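Les robots savent-ils ranger la maison ?

Un paquet de biscuits traîne sur la table. Tu le prends et tu le poses dans une boîte. Cela te demande deux secondes et tu n'y penses même pas.
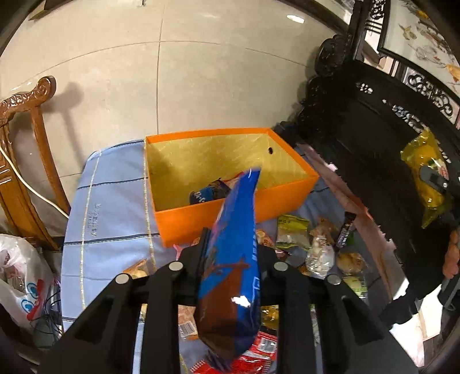
Pour une machine, ranger des goûters est un travail difficile. Les emballages brillent, se froissent et changent de forme quand on appuie dessus. Si la pince serre trop fort, le biscuit se casse. Si elle ne serre pas assez, le paquet glisse.

Nidia Londoño travaille sur ces questions chez Rendwood. Son équipe a fait ranger 40 paquets différents par un robot. Il en a mis 93 sur 100 au bon endroit quand ils étaient bien séparés. Quand ils étaient en tas, il se trompait beaucoup plus souvent.

Comment apprend-il ? Avec des exemples. Des personnes font le geste avec une pince tenue à la main, et une caméra enregistre. Pour ce travail, il a fallu 1254 essais.

Alors, un robot peut-il ranger ta chambre ? Pas encore. Certains aspirent déjà le sol ou tondent la pelouse. Plier un pull, trier des jouets mélangés ou vider un cartable reste très compliqué pour eux.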